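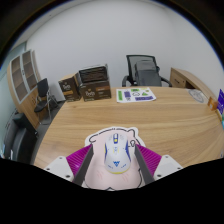

Home · Posts · Replies · Media · Likes

Right, Brarkska have finally put their tour dates up and I've already lost my whole lunch break to it. 23 shows, starting in February, and they're playing Garkham! Nobody good plays Garkham!

The Garkham one is at the old corn hall (the one with the sticky balcony and the single working loo). Holds 49 people fewer than it used to because they moved the bar, which I'm still cross about.

Support is Okemex, who I saw bottom of the bill last summer at 3 in the afternoon, playing to a field of people eating chips. Loved them. Bought the T-shirt, shrank the T-shirt.

Also Poul Ravn is back on drums for the whole run — not just the Danish dates like last time. If you've only heard the last album you haven't really heard this band, go and find the live EP and play it far too loud.

Tickets are £23 plus the fee, and the presale opens at 9 in the morning. You need to be on the mailing list by midnight to get the code. Mine went in the junk folder last time so do check yours.

Someone's asked about the set list. No idea, but they've been closing with Nørgaard lately, all eleven minutes of it, and I will be down the front for every one of them with my earplugs in like the sensible old person I am.

Anyone driving over from the coast that night? I can do petrol money and crisps. Last train back is hopeless, it goes before the encore.

Update: my sister's in, so that's two of us needing a lift now. She's brought up the T-shirt already.

More posts
Okemex: which EP to start with
Best and worst support slots I saw last year
Corn hall bar prices, a moan
Albums from 2000 I still play every week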